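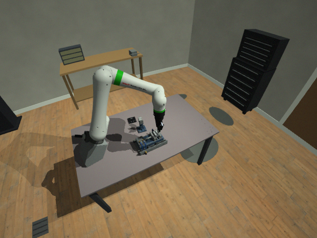

Student team at Matheson moves task board project into simulation

WIKINVILLE. The robotics club at Matheson Technical College has finished the simulation stage of its entry for the Cemutum manipulation contest and will start trials on hardware in October. The contest asks teams to program a single robot arm to complete a fixed set of operations on a small task board without human input during the run.

The club has 4 student members this year. They built a model of the work cell, with the arm mounted at one end of a table and the board placed within its reach, and wrote the motion code against that model. Tihomir Halilović, who leads the software work, said the first job was approach and alignment.

"The arm has to arrive over the board with the gripper pointing straight down," Halilović said. "If the wrist is tilted even slightly, the fingers touch the fixture before they close. We spent most of the spring on that."

The team scored its code on a batch of 1000 simulated runs. Between runs the position and rotation of the board were changed by small random amounts. The current version completed the full sequence in 950 of them. Most of the failed runs ended during insertion, when contact force went over the limit set in the contest rules and the controller stopped the arm.

Genowefa Szewczyk, who teaches the automation course at the college, said the result should be read with care. Friction and cable stiffness are simplified in the model, and she expects a lower completion rate on the real arm. The students plan to measure contact forces on the physical board and feed the values back into the simulator before changing the controller.

Lech Kwiatkowski is rewriting the search routine used when the first insertion attempt misses. The present routine moves the tool in a spiral and takes too long to meet the time limit on boards with a large offset. A replacement that uses force readings to choose a direction is being tested.

Brorko, a local machine shop, is making the mounting plate for the hardware trials. The club meets in the automation lab on Tuesday at 5 p.m. and is open to students from all programs. No programming experience is required.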